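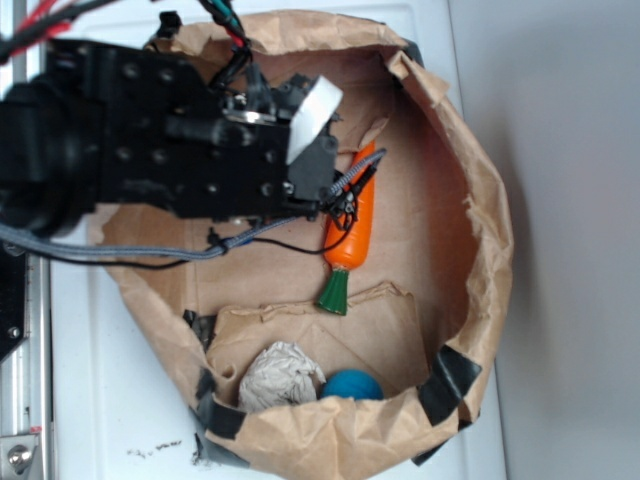 Evdokia Spanos, moderator
Posted October 2024
Members of the play kitchen lending section are asked to comment on the packing of toy food. Under the present arrangement each set leaves the Bostus storeroom in paper bags, one bag for each food group, and the borrowing family returns it in the same way. A glossy orange carrot with a ridged green top, placed in an open brown paper bag, is easy to see and easy to check against the card. The same cannot be said of the smaller pieces. I propose that we move to lidded boxes for all sets beginning with the spring term. Comments are invited before the proposal goes to the members.

jullach_desk
I support the change in part. The Jullach branch holds 53 sets, and our bags are replaced after nearly every loan. The folds at the bottom wear through, and small items (peas, egg halves, the lemon slices) get caught in them and are recorded as missing. Larger vegetables do not have this problem.

E. Ansah
I must disagree with the proposal as written. Boxes were tried at Tzanetos in May and were not well received. Parents who come by bus found them awkward to carry, and the lids went missing before the food did. A paper bag can be rolled down to the level of the contents, and a child can reach in without help. That matters to us. Putting the vegetables away is part of the play, and several of our families have said so in writing.
Ekua Ansah, Tzanetos branch

northroom19
Could the moderator state the cost? The earlier notice gave none.

Evdokia Spanos, moderator
The quotation received was 688 dollars for the full number of boxes, lids included. Bags for the past year came to 159 dollars. The difference is considerable, and I should have included it in the first post.

northroom19
Thank you. At that price I would ask for a trial at one branch first.

jullach_desk
Jullach would be willing. I would add that the loss of small pieces has a cost too — we bought two replacement fruit sets last year — and it does not appear in either figure.

E. Ansah
A trial is acceptable to Tzanetos provided that bags stay in use for the large vegetables. I would also suggest a small cloth pouch for the peas and slices, placed inside the bag. Ladness has a member who sews and has offered to make a few.

ladness_toys
Confirmed. Please send the measurements of the largest small item, which I assume is the egg half. Drawstring or button?

E. Ansah
Drawstring, please. Buttons come off.

Evdokia Spanos, moderator
The proposal is amended as follows. Boxes will be tried at Jullach only. Other branches will keep paper bags for large items and use pouches for small ones as they become available. The contents card should be taped to the outside of the bag, below the fold line.

northroom19
Below the fold line it will be covered when the bag is rolled down. Ours are stapled to the handle tag.

Evdokia Spanos, moderator
Noted. Branches may attach the card wherever it remains readable.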